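What Skendstead Gave Up for the War
July 2019

The woman who has spent 11 years reading the wartime files of Skendstead doesn't think much of the town's monument. "It says we gave our all," she told me. "We gave 2900 pounds of pots. I've seen the receipt."

She started on the salvage drives by accident, while looking for a great-uncle's draft card. What she found was a box of letters about saucepans. The town had been asked for scrap aluminum, and the neighboring town of Steltum had been asked too, which did more for the cause than any poster. "They hated Steltum well before they hated anyone overseas," she said. "One man wrote in to accuse them of putting rocks in the kettles."

Had they?

"There's a second letter saying the rocks were small."

The heap sat outside the Istetent Hotel until February, by which time several families had quietly gone and taken their good skillets back. She has a list of 57 households that gave, and next to 30 of them somebody has written "reluctant" in pencil. Her own grandmother is one of those. "She gave a colander with no bottom and wanted a certificate."

I asked if she got it. "Framed. It hung in the hall until she died."
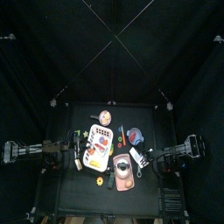
Children were harder on themselves than their parents were. The school on Yensuk Street ran its own collection, and pupils turned in tin soldiers, roller skates and doll-size pans. "Think of toy kitchen things, like that colorful bunch on the black mat, and then think of telling a six-year-old they're needed for a bomber," she said. "Mostly they said yes. One girl asked for hers back in 1946 - very polite letter, good handwriting." The school's reply is missing from the file. She is still looking for it, and for the draft card.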